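Search this site Enter keywords Go

About Plindier

Plindier is a small school for people who want to learn bookkeeping. We teach evening classes above a shoe shop on Nijs Street, and we have done so long enough to be suspicious of most things said about adult education, including by schools like ours.

You will have seen the ads. Learn accounting in a weekend, double your pay, work from a beach. We have met a good many people who paid for one of those weekends. They could recite the difference between a debit and a credit and could not close a month.

Our main course, Trenov, runs for 42 evenings. Classes start at 6 and are supposed to end at 8:30, though Thursday tends to run over. Students keep a full set of books for a made-up hardware store, with missing receipts and a bank balance that refuses to match. By the end they have entered 1,839 transactions by hand or keyboard. Some of them complain about this — we would too.

We don't promise a job. We have looked at the placement rates other schools print, and we can't work out how they are counted, so we don't print one. 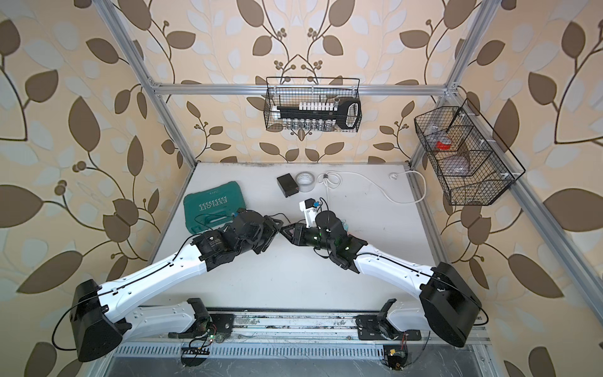 The shorter course, Flaltetti, covers payroll only and takes roughly 2 months. It suits people already working in an office. If you have never kept books, take Trenov first or don't come to us at all.

There is no certificate with a gold seal. You get a plain letter listing what you completed, and an employer can call the office to check it. Few do, which tells you something about gold seals.

Visitors may sit in on one class free before paying. Bring a pencil.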